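Making & Mending | Small Trades
6 min read

The Bench Where Parcels Find Out How Big They Are

I have wanted to write about parcel benches ever since Nataša Dumitrescu let me spend a January morning at hers. She runs the packing side of Civadside, a mail-order yarn and fabric business in a low brick unit at Prurkbridge, and she talks about table heights the way other people talk about gardens.

Fabric is a horrible thing to post, she told me cheerfully. A box is a box, but three metres of brushed cotton in a plastic mailer slumps, bulges and catches air, and it's a different shape every time you put it down. Her old bench had a tape measure nailed along the front edge and a set of kitchen scales. On a busy day it saw 200 bags, and a good many went out with the wrong postage.

So she went looking at how bigger parcel rooms do it, and came back smitten with the measuring station: a flat black pad with ruler marks along its edge and a tall post standing up behind it. You lay the bag on the pad, the height is there beside you on the post, and off it goes. I love how little there is to it!

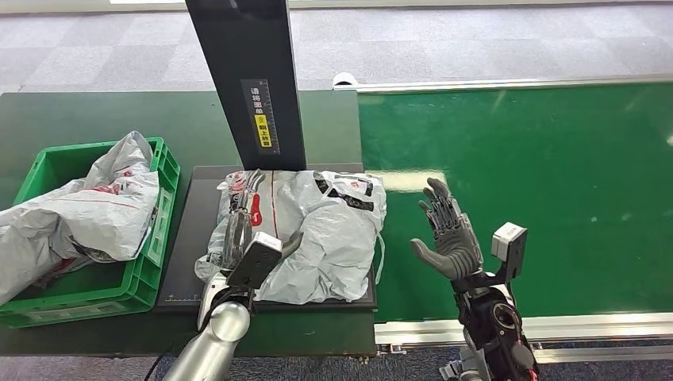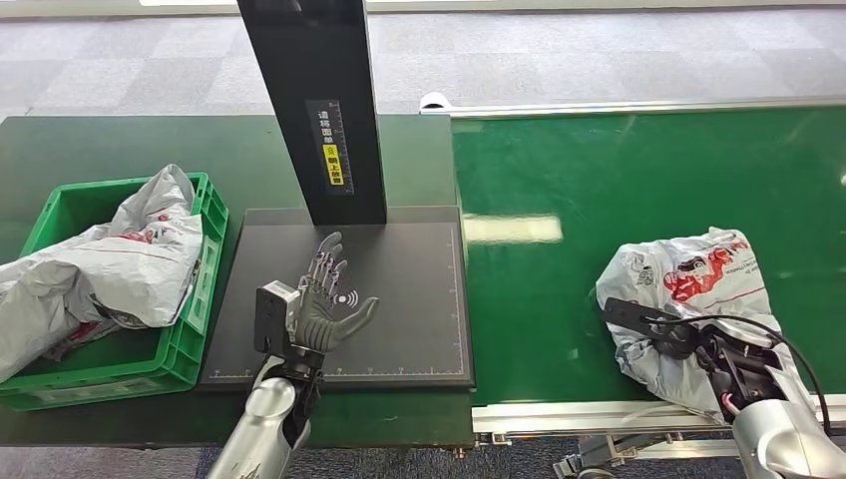

The station's black pad and post, with a green crate of mailers to the left.

It was the crate that won me over. A ventilated plastic crate costs next to nothing, weighs very little, and lets you see what's lurking at the bottom (Nataša once lost an order of ribbon for a fortnight in a solid-sided tub). Stand it on the table, beside the pad, and you stop bending down for every bag. She swears her back noticed within days.

Then there's the label. The strip on the post carries a line in Chinese that says, more or less, place the waybill face up, and Nataša has put her own version on a card at Prurkbridge: LABEL TO THE CEILING. Soft bags love to roll over, so she smooths each one flat with both palms before she looks at anything else.

Her own bench was built by Jadwiga Stępień of Nistor, a joiner with strong views on overhang. The top is 90 cm high, painted bottle green, and the pad sits 13 cm in from the front so there's somewhere to rest your wrists. It took a weekend and nearly all of a tin of paint. I went home and cleared my own desk.

Comments

tarkeck_tessa: We sell quilts from a garage in Tarkeck and I'm stealing the crate idea tonight. Ours live on the floor and I'm 45 going on 80.

Pins&Parcels: What paint did she use? Mine chips wherever the bags slide.

hemline: More of these please. Would happily read a whole piece on tape dispensers.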